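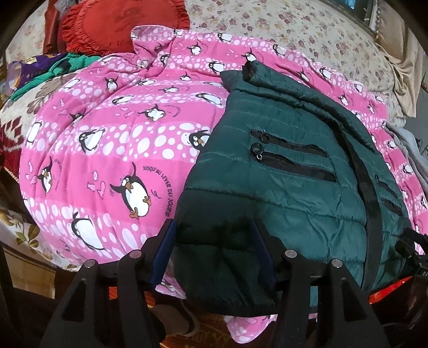
Attachment A. Hand-held gripper on the hem of a green quilted jacket, penguin comforter beneath.

Departments > Textile Handling > Equipment Planning Group > Minutes

EQUIPMENT PLANNING GROUP
Minutes of the regular meeting, December 2018
Brerthorpe Institute for Household Automation

Chair: Soledad Cuesta
Recorder: Maite Requena

1. Minutes of the previous meeting
Approved with one correction. Under item 4, "leased" should read "purchased."

2. Hand-held grippers
The Chair presented the request from the garment handling group for 24 additional hand-held grippers. The units now in service are assigned to bedroom and laundry work, and the group asked that bulky outerwear be added to the task list for the coming year. Members discussed whether the current two-finger design is suitable for padded clothing. Ms. Requena noted that a quilted jacket offers several places to take hold, including the hem and the collar, and that the written procedure does not say which is to be used first.
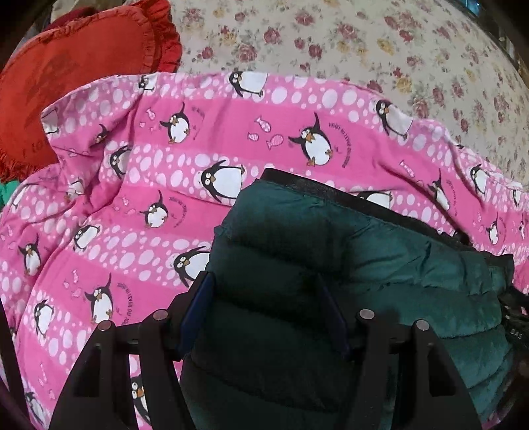 Two quotations were received. Givow offered complete units with a spare set of finger pads for each. Cletitz offered the units alone, at a lower price, with pads ordered separately. The group preferred the Givow offer, subject to written confirmation of the delivery schedule.

Moved and seconded that the Givow quotation be accepted for 24 units. Carried.

3. Replacement pads and small parts
The parts budget has a remaining balance of $1,323. The Chair proposed that this be spent on pads before the end of the budget year. Ms. Requena asked that pins and screws be held back from the order until the stock on hand has been checked. Agreed.

4. Robot arm, second phase
Sang has extended its quotation for the bench-mounted arm until April. Members agreed that no commitment should be made until the floor loading report is received. Deferred.

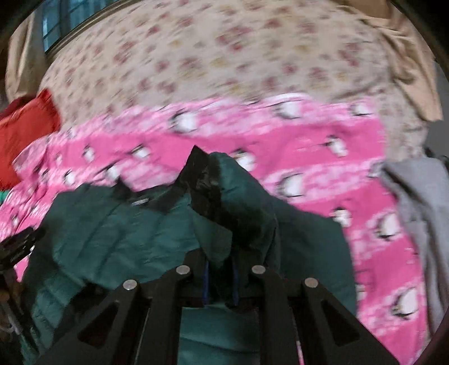 Reading time: 2 minutes

5. Soft goods for practice work
The group reviewed the list of bedding and clothing to be kept for gripper work. It was agreed that patterned fleece, floral bedding and dark padded garments should stay on the list, and that nearly 100 further items be budgeted under supplies. Ms. Requena will circulate a revised list.

6. Next meeting
To be announced by the Chair. There being no further business, the meeting was adjourned.

Comments

garment_bench: Does item 2 cover carrying cases, or do those come out of supplies?

M. Requena: Cases are not in the Givow quotation. Please send a separate request.

R.T.: The floor loading report was sent to the Chair's office. Please confirm receipt before item 4 comes back.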